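Gripper pads slipping after pad change, Lumari two-finger
Tatiana Zelenák

Fitted new textured pads in March. Homing passes, but thin parts creep out of the grip. Fault log shows 2601 on close. Fingers open fully.

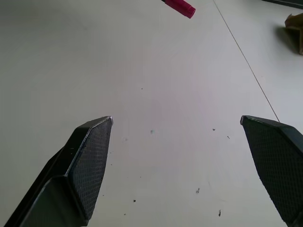 Force setting is unchanged. Do the pads need bedding in?

Branislav Havlíček
No bedding in. Wipe the diamond pattern with alcohol and a stiff brush, then redo the closed-position zero. New pads shift it. Clean the table too, specks get picked up by the pads.

Shengli Luo
Same on ours. Check the screws.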